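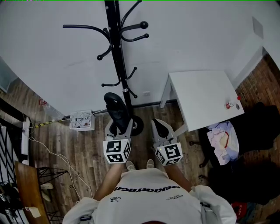 Section 4. Oiling your floor with Undis hardwax oil

I've done this on three floors in my own house now, and the part I got wrong the first time was the clothes. Old jeans, fine, but I wore a big fuzzy sweater and spent the evening picking lint out of the finish with tweezers. A lettered white top with sleeves that loose is okay for laying out your tools on a plank floor and planning where to start, but roll those sleeves up tight before you open the can, or they'll drag through the oil the first time you kneel down. Same goes for shoes. Light soles or clean socks only, please!

Before you begin

You'll need the Undis can (shake it, then stir it, then stir it again), a wide floor brush, a white buffing pad, a stack of cotton rags and a metal bucket with a lid. One can covers up to 200 square feet on bare wood. Thirsty old pine will drink more, so buy the second can. I didn't, and I had to drive back to the store in Bromgate with half a bedroom done.

Steps

1. Sand the whole floor and finish at 120 grit. Going finer sounds like a good idea, but the oil won't soak in as well.

2. Vacuum twice. Get down into the gaps between the boards with the crevice tool – that's where the dust hides.

3. Wipe everything with a barely damp cloth and let it dry completely. Go have lunch.

4. Pick your exit. Start at the wall farthest from the door and work back toward it. (Yes, I've been stuck in a corner. I sat on the windowsill for ages.)

5. Brush on a thin coat, two or three boards at a time, going the full length of the room with the grain.

6. Wait 15 minutes, then buff off anything still sitting on top. If it looks shiny and wet, keep buffing.

7. Leave it overnight with the windows open and put on a second coat the next day, thinner than the first.

Caution: Oily rags can heat up and catch fire all by themselves. Soak them in water and shut them in the metal bucket, or hang them flat outside to dry. Don't ball them up in the trash, even for an hour.

Caution: No pets in the room until the second coat is dry. My neighbor Gemma Ruggiero has a lovely hallway with a line of cat prints down the middle.

Note: The color will look too dark at first and calm down over a week or so. I did my last room in July and it dried much faster than the hall did in winter, so test a spot with your finger in a corner before you haul the furniture back in.

Note: Stick felt pads under chair and table legs before they go back. Rugs should stay rolled up for two weeks. If you get a dull patch later on, rub in a teaspoon of oil with a rag and buff it out, then go back to step 6 for the timing.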